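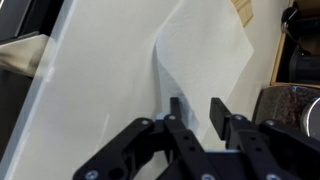 The Tisham Wall Roll Holder is a steel arm, a spring, and two screws, and it took us longer to get right than we would like to admit to our families. Its one job is to let you take a paper towel with one hand while the other hand is covered in chicken. Most holders fail at this. You pull, and either the whole roll comes spinning down to the floor or the sheet tears off at a corner and leaves you holding something the size of a stamp. A single sheet of paper towel is thin, soft stuff that would sooner twist and curl over on itself than hang flat, so it needs a holder that resists at the right moment and then quits. The Tisham has a spring-loaded end cap that presses on the cardboard core. Pull slowly and the roll turns. Pull fast and it stops, and the sheet comes away on the line where the manufacturer hoped it would.

How it mounts
Screws into wood, or into drywall with the anchors in the box. There is also an adhesive plate, sold separately, for renters and optimists. Let the adhesive cure overnight before you hang anything on it. We mean the whole night. Vertical or horizontal mounting both work, though under a cabinet you will want to leave room for a new roll, which is fatter than you remember.

What fits
Standard rolls, jumbo rolls, and the oversized ones from the warehouse store that come in a bale. The arm is 240 mm between the end cap and the wall plate, and it swings out to load. Half-width rolls fit but slide around. The Drikby spacer fixes that and costs less than lunch.

Finishes
Brushed, matte black, and a green that Lanying Dai in our workshop picked and has defended ever since. The green outsells the other two in May and at no other time of year. We have stopped asking why.

Tested
Karla Cervantes pulled 2,000 sheets off the final version at her bench in Clusevbridge, using the cheapest paper she could find. The tension spring was the same at the end as at the start. Karla asked to be moved to soap dishes.

Care
Wipe with a damp cloth. You will have something nearby. Skip the scouring pads on the matte black — they leave shiny tracks and we can't buff them out for you. If the end cap starts to squeak, a drop of cooking oil on the pivot is plenty.

In the box
Holder, wall plate, two screws, two anchors, hex key, paper template for drilling. The template is printed at full size, so please don't photocopy it for a friend at 73 percent. One customer did, and his holes were very neat.

Spare parts
Springs, end caps and wall plates are kept in stock for every version we have made, including the early Cai model with the round arm. Quote part 182 for the spring. Orders placed before noon on a Tuesday go out the same day. Other days, the day after.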